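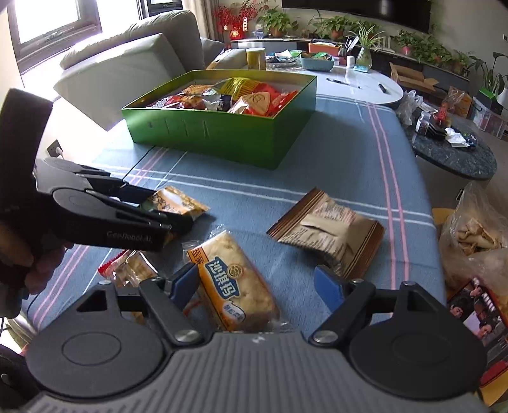 *4 minute read*

# How to pack a snack gift box that looks full and stays put

I love a snack box. I love getting one, and I love putting one together even more, probably because it's the one sort of present where you get to spread the whole lot out on a table and fiddle with it for an hour! My friend Mimoza Zupan got me started when she posted me one in August, a shoebox stuffed with biscuits and sour sweets, and I've been making them for birthdays, new neighbours and poorly cousins ever since.

You don't need much to begin.

- A sturdy box with a lid (a rectangular one is easiest to fill)
- A mix of wrapped snacks, big and small
- A tablecloth you don't mind getting crumbs on
- A pen and a bit of card for a note

## Spread everything out first

Take the lid off, put the box in the middle of the table and lay your snacks on the cloth beside it. Try not to put anything in yet. Have a look at what you've got and sort it by shape: flat packets, puffy bags, little single pastries. Puffy bags are the troublemakers. They take up loads of room and won't lie down, so you want to know early on how many you're dealing with.

Check the dates while you're at it, and take off any price stickers. A warm, damp cloth gets most of the glue off.

## Build from the back

1. Stand your tallest bags along the back wall of the box, with their fronts facing you.
2. Add the next tallest in front, overlapping a little so they hold each other up.
3. Put the boldest packet at the front. It's the one people see when the lid comes off.
4. Tuck flat packets down the sides.
5. Drop single wrapped pastries into whatever gaps are left.

If the back row keeps slumping, fold a piece of card and wedge it underneath. I once used half a cereal packet and it worked a treat.

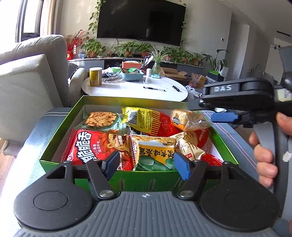 Colour is my favourite part, and it's worth moving things about until you're happy. Start with the box itself and think about what will stand out against it. Strong, warm colours look wonderful in a green box: the big red bag with the lion-like face on it gets the front left corner, and the yellow and green one goes next to it in the middle. Pale packets do a nice job between the loud ones, so keep a cream one back for the right-hand side. See-through bags are lovely near the top too, where the pastries inside can show off a bit!

## Close it up

Lay the lid on gently. If it rides up, take out the puffiest bag and try it on its side before you give up on it. Please don't squash it down, as the crisp ones go to dust (I learned this on a box for my uncle Anatole, who ate them with a spoon and was very nice about it).

Write your note last and slip it in on top. I like to say which snack I'd open first. For a box going by post, wrap it in brown paper and give it a soft shake. Any rattling means there's room for one more pastry.

Leftovers go in a bowl on the coffee table, and they never last the evening in our house.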